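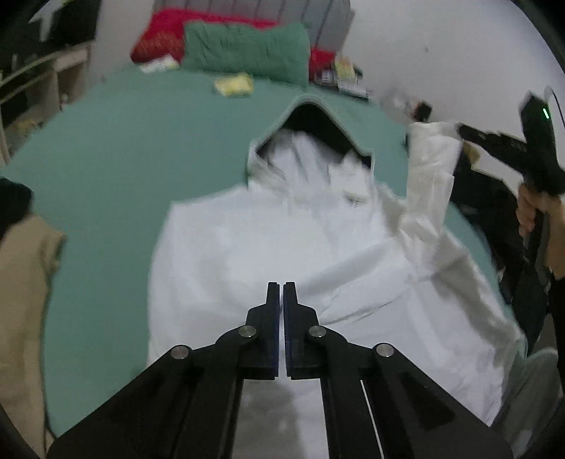

About Clavwood

Clavwood repairs and reproofs rainwear and outdoor clothing. We started with one sewing machine and a suspicion that most jackets get thrown out years too early. We still think so, though we've stopped quoting the big numbers about textile waste. We could never find out where half of them came from.

Huguette Beaulieu runs the workroom. She trained as a pattern cutter and has little patience for the word "sustainable," so you won't see it on our labels. There are 11 of us now, and we mend some 700 garments a year. A bigger firm would do that many before June.

Will a repair make your coat as good as new? Probably not. A patched elbow is a patched elbow. If the lining is flaking all over, we'll tell you to keep your money, and we charge nothing for saying it.

We don't sell lifetime guarantees either. Whose lifetime? Our seams are covered for six months. Zippers are covered too, unless the dog got to them.

Send items to the Clavwood workroom, clean please, with a note saying what's wrong. Return shipping is extra.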